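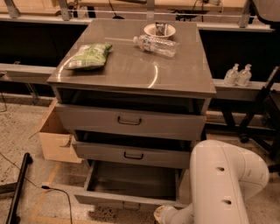
Can the seating plan be started before all the replies are in?

Seating can begin as soon as the guest list has been imported. Guests who have not replied are held as Pending and take up a seat until their status is changed.

Section 3. Seating plan and place cards

This section covers setting up tables in Astus, assigning guests, and printing place cards on Stivent card stock. The guest list must already be imported (see Section 2). Screens and menu names match the release of May 3, 2022. In older releases the Seating tab is called Tables, and the Hold option is missing.

3.1 Before you start

Check that the guest list has one row per person. A row that reads "Mr. and Mrs." or "and guest" is treated as a single seat and will print as a single card. Split these rows first, using Guests > Split Row.

The plan holds up to 1,000 guests. For receptions with over 130 guests, turn on Group View before adding tables. The floor view redraws slowly with that many names showing.

3.2 Adding tables

1. Open the event and select the Seating tab.
2. Select Add Table. Choose Round, Long, or Head.
3. Enter the number of seats. Count only chairs that will be used. A long table against a wall has seats on one side only.
4. Enter a table name or number. This text prints on the place card exactly as typed, including capital letters.
5. Drag the table to its position on the floor view.
6. Repeat for the remaining tables. To copy a table with its seat count, select it and press Duplicate.
7. Select Save Layout.

Note: Renaming a table after cards have been printed does not mark those cards as out of date. Keep a written list of any table you rename.

3.3 Assigning guests

1. In the Unseated panel, select a guest. To select a household, click the household name at the left.
2. Drag the selection onto a table. Guests take the next open seats in clockwise order.
3. To fix a guest to a certain chair, open the table, drag the name to the chair, and select Hold.
4. To keep two guests apart, select both names and choose Separate. Separate applies to tables, so two guests on the same long table will be flagged even if they sit at opposite ends.
5. When the Unseated panel reads 0, select Check Plan.

Check Plan lists open seats, double entries, and Separate conflicts. It does not read the Notes field. A request typed in Notes, such as a seat near the door, has to be handled by hand.

Caution: Reimporting the guest list clears every Hold. Export the plan first (File > Export Plan), then reimport, then restore the Holds from the exported file.

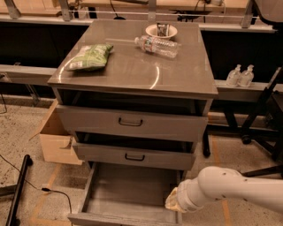 Fig. 3-1. Cabinet top with bowl, bottle, and snack bag.

3.4 Printing place cards

Stivent stock comes in two styles, flat and tent. Tent cards are scored but not folded. Print before folding.

1. Select Print > Place Cards.
2. Choose Flat or Tent. The template must match the stock in the tray.
3. Choose the name style. First and Last is the default. First Name Only adds a last initial where two guests share a first name.
4. Check accented letters in the preview. Names such as Mogens Hafþórsson and Ngọc Phan need the Aoun typeface or another with a full character set. A letter the typeface lacks shows as an empty box in the preview and prints the same way.
5. Print one sheet on plain paper. Hold it behind a sheet of stock against a window and compare the card edges.
6. If the text is off center, enter a correction under Offset and print the plain sheet again.
7. Load the stock, printed side as shown on the tray label, and select Print All.

Do not load more than 3 sheets of tent stock at a time. Thicker stacks feed at an angle and the score line will no longer meet the fold.

Leave the sheets flat until the ink has dried, then separate the cards along the perforations.

3.5 Late changes

Use Print > Changed Only for guests added or moved after the main run. Cards print in table order, starting at the top left of the sheet. To use a partial sheet, enter the first open position under Start At.

A declined guest is removed from the plan overnight. To free the seat at once, open the guest record, set Status to Declined, and select Release Seat. The other guests at the table do not shift.

Clarndale recommends locking the plan when the final count goes to the caterer. Select Seating > Lock. A locked plan can still be printed and exported. Meal choices are covered in Section 4.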